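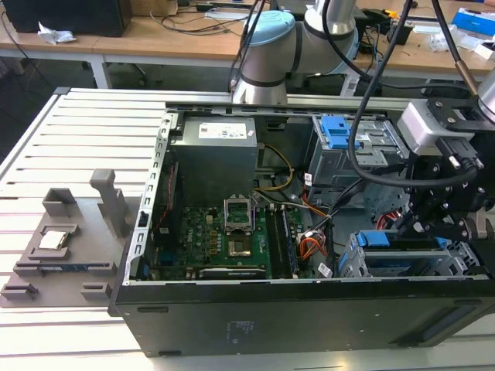

Week 7 handout: taking a desktop apart, part 2

Hi all, Agnese Šimkus again. Last week we got the lids off and had a poke around. This week we're into the guts, so please wear your wrist strap and have a labelled tray ready for screws (I use old ice cube trays, they're brilliant).

Start with the tower on its side and the side panel off, so you're looking straight down at the motherboard. Before you unplug a single thing, find the power supply and read the label on it. Write the wattage on your worksheet. Then follow each bundle of coloured wires from the supply to wherever it ends up, and sketch it. Rough is fine! My own sketches look like spaghetti.

Next, the blue plastic bits. On a lot of office towers, anything coloured is meant for your fingers: latches, handles, drive trays. Squeeze or lift gently and the drive bay should let go without a screwdriver. If it won't budge, stop and call me over.
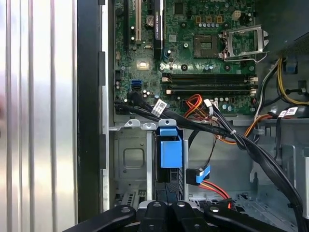

Now the CPU socket. With the processor out and the retention frame up, you'll see a grid of tiny gold contacts. Don't touch them, don't blow on them, don't wave a cable over them. A bent contact is a miserable thing to fix and I've lost whole evenings to it.

While you're there, find the coin-cell battery, then the memory slots and the catches at their ends. Press the catches outward before you try fitting a stick, and check that the notch lines up.

For the worksheet:
Name every connector you unplugged, and its colour.
Note any barcode labels on the cables (leave them on, please).
Is there a graphics card? Write down what's printed on it.

Worksheets go in the Culness folder. We'll do reassembly next time, so keep your screws!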